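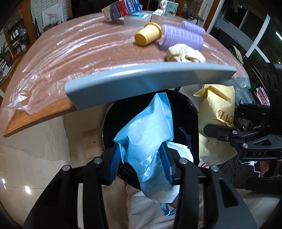
Fig. 4. Blue drawstring bag and pale yellow fabric bag at the table.

Section 3: Sorting and folding your cloth bags

I wrote this part of the Rernbridge household guide after Milagros Pascual asked me, quite fairly, why the bag drawer wouldn't shut. Fabric bags breed in the dark, I'm sure of it, and drawstring ones are the worst because the cords find each other and tie themselves up! Give yourself 30 minutes the first time. After that it's a five-minute job.

What you need
A table with a bit of clear space, a chair to drape things over, and the Wuvari drawer box from Section 2 (lid off). If your table has a plastic cover like mine, leave it on.

Drawstring bags

1. Empty the bag. Turn it upside down and give it a shake, then run a hand along the bottom seam for coins, hairgrips and old receipts.

2. Undo the knots in the cord. Start with the loosest loop and work towards the tight ones – a blunt pencil is handy for this. Leave the end knots alone.

Caution: don't cut a knot out, however cross you are. Once the cord slips back inside the channel you'll be fishing for it with a safety pin all evening.

3. Open the neck fully so the cord is even on both sides.

4. Lay the bag on the table and smooth it from the middle outwards. If there's any printing on it, put that side face down and press with your palm.

5. Fold it in half lengthways, then roll from the bottom up, squeezing the air out as you go. Wrap the cord round twice and tuck the end under.

Note: slippery fabric will try to unroll. I put those at the end of the row, wedged against the side of the box.

Flat fabric bags

6. Pull the corners square and flatten any handles down over the front. The top likes to flop over into a point, so straighten that first or the whole fold goes wonky.

7. Fold in thirds lengthways, then in half, and stand the bag on its fold in the box.

Note: Rogelio Lacson irons his first. I've tried it and couldn't see the difference once they were in the drawer, but it's your Friday night.

Filling the box

8. Rolled bags go at the front and folded ones behind. The box holds 14 if you're gentle with it. Any more and the drawer catches on the runner (see Section 5, Drawer won't close).

9. Keep one bag out by the door for shopping.

Section last changed 2/22/19. Washing instructions to follow in March.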